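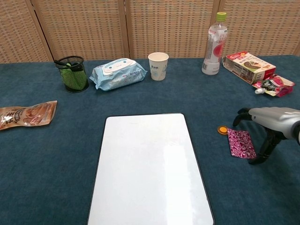

Do I need to take everything off the table before I wipe the whiteboard?
Only what stands or lies on the board itself. Things along the back can stay where they are, provided you can reach every corner of the board without leaning over them.

Section 4. Laying out and clearing a shared snack table

This section covers the Nanis lap-size whiteboard used flat on a covered table, together with the usual clutter: a pen holder, wet wipes, cups, bottles, packets and pouches. It assumes you have already put up the folding screen as in Section 3. If the screen still wobbles, go back. Loading the table will not steady it, whatever the leaflet in the box suggests.

4.1 Before you start

Shake out the table covering and lay it flat. On carpet-type coverings, brush with the pile first and then against it. The Moltdale covering is sold as crumb-resistant. We have not found this to be so, and would treat it as you would any other carpet.

Caution: do not use wet wipes on the covering. They push crumbs further in and can leave a tide mark.

4.2 Setting out

1. Stand the screen along the back edge and open the panels to a shallow zigzag. A screen opened dead flat will fall over.

2. Put the whiteboard in the lower middle of the table, writing side up, within easy reach of whoever is sitting there.

3. Place the pen holder at the back. A wire-mesh one is light, and lighter still with only a pen or two in it, so keep it away from elbows.

4. Lay the wet wipes beside it with the resealable lid facing you. Press the lid down after every use. "Resealable" on these packets means the first 30 wipes or so will be damp if you are careful and dry as paper if you are not.

5. Set bottles and cups along the back row. Paper cups go in last and should be no more than half full.

6. Boxed items may lie on their side if they are still sealed. Stand an opened box upright, or the inner tray slides out when you pick it up.

7. Bags, flat packets and spouted pouches go at the front or sides, clear of the board.

Note: a spouted pouch laid down with its cap loose will leak, slowly, and you will find out when you lift it. Check the cap by hand. The click is no guide.

4.3 Using the board near food

Foil bags and glossy packets do no harm to the surface. Grease does. A fingerprint from a crisp or a biscuit leaves a patch where the pen skips, and going over it again with more ink makes it worse.

1. Wipe your fingers before you pick up the pen.

2. Write from the top down.

3. Rub out with a dry cloth. Leave wet wipes for marks that have been there overnight.

4. If a wipe leaves a film, buff it with a clean cloth and wait until the surface is dry before writing.

The Bhatt cleaning spray (part 514) is listed as an optional extra. Plain water and a soft cloth did the same job on our boards — try that before you spend anything.

4.4 Clearing away

1. Take the cups off first, then bottles with their caps on.

2. Collect small lids and flat packets next. A round lid no bigger than a coin vanishes easily on a dark covering, so sweep your palm across the table once before folding anything up.

3. Fold over the tops of opened bags and clip them. Rolling alone does not hold.

4. Lift the board straight up. Dragging it roughs up the pile and collects fluff under the edge.

5. Close the screen from one end, keeping your fingers out of the hinges.

6. Brush down the covering and store it rolled. Folded, it will crease, and the creases stay.

4.5 Spares

Replacement board: 2252. Screen hinge set: 22. Order from Gandinmont and quote the number printed on your receipt. The number in the old catalogue brings you a different board with square corners.

Section revised 29th August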